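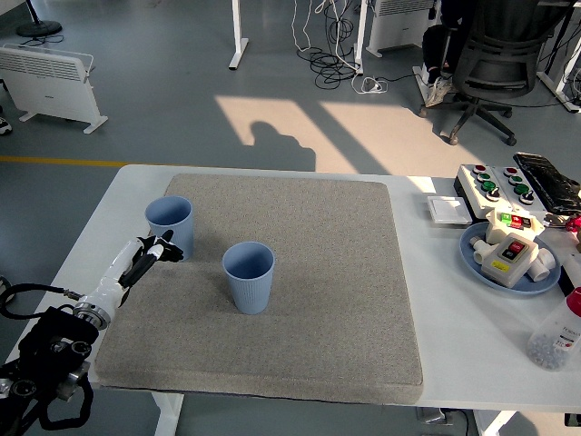
Dionysis Spanos wrote under my last review that a white table is a mistake in any house where people drink tea, and that I would be sorry by February. February has been and gone. I still have the Cuvholm and I still use it every day, so this is a longer look at it.

I bought it from Stamatopoulos, the furniture shop on the hill in Skaladbridge, for £77. Delivery was extra and I collected it myself. The box went in the back of a small hatchback with the seats down, but it was heavy and I needed help at the other end to get it up the stairs.

Putting it together

The instructions are drawings only. They are clear enough until the legs, where the drawing doesn't show which way round the brackets go. I fitted them backwards, the legs splayed out, and I had to start again. Allow two hours. You need a crosshead screwdriver, which isn't supplied, and the key that comes in the bag is too short to turn comfortably under the top. Use your own if you have one.

It is a job for two people at the point where you turn the table over. I wouldn't lift it by the legs.

In use

The first thing I checked was wobble. On a hard floor there is none. On carpet it rocks a little if you lean on a corner, and the feet don't adjust. I put a folded bit of card under one of them and haven't touched it since.

The height suits a normal dining chair. With my old office chair the arms catch on the underside, so I took the arms off. There is no drawer and nowhere to run a cable, which will annoy anyone who wants it as a proper desk. Mine gets used for post, sewing, mending things and the odd meal.

As for the tea, Dionysis has a point. A ring left overnight needed washing-up liquid and a fair bit of rubbing. Biro came off with a damp cloth. Beetroot left a faint pink mark that I can still find if I look for it. Scratches show less than I expected, but they do show when the sun is low.

A large mat solves most of this. Get one that covers most of the top and leaves a strip bare at the side for things that need a hard surface.
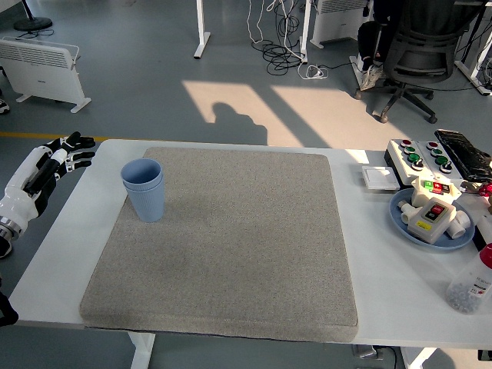 Cups stacked on the mat, with the table showing either side.

Compared with the Jemach

Before this I had the Jemach, which I kept for more than seven years. The Jemach folds, and the Cuvholm doesn't. If you need to put the table away, stop reading and buy the Jemach. It was also lighter to shift about when hoovering. But the hinge loosened every few months, and you couldn't saw or hammer on it without everything jumping. The Cuvholm stays put.

Stamatopoulos replaced a missing bolt without any fuss, though I had to ring twice. They don't sell spare feet.

I would buy it again at the same price. I'd want adjustable feet before I paid any more for it.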